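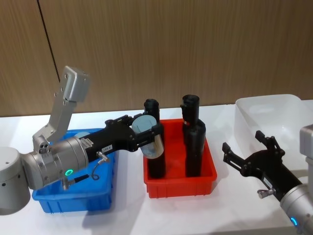

Blue, red and white bins on the table.

Gastgate Fan Club, monthly meeting, May 21, 2023

Chair: Benedetta Ruggiero. Notes: Lwazi Venter (typed fast, sorry).

Last minutes: ok'd, one spelling fix.

1. Finale watch party. Itby hall booked. Room holds up to 100, so names on the list first. Benedetta asked about sound, last time you couldnt hear the kiss scene at all. Lwazi to bring speakers.

2. Modise baby news. Long talk. Agreed we post only what she puts on her own page. No hospital photos, no guessing the name. Two members against, wanted the magazine pics up. Voted down.

3. Signed poster raffle. 235 tickets sold, draw at the watch party. Winner has to be there or send someone.

4. Embridge red carpet trip. Coach price still not in. Deposits from March are safe, will carry over. Anyone wanting a refund email Lwazi.

5. Newsletter. Now 1469 on the mailing list. Recap of the wedding episode is late, Benedetta to finsh it this week. Breakup rumor column dropped for now.

AOB: quiz night theme, reality stars or soap weddings. Left open.

Closed 9:10.

Comments

marnie_k: Please do soap weddings!! I have been waiting for that one since the last quiz

Dell: is the raffle poster the season two one or the new one

gatefan22: Agree on the baby photos, leave her alone. Can I still get on the list for Itby?

Last updated: two days after meeting

Contact | © Gastgate Fan Club | Back to top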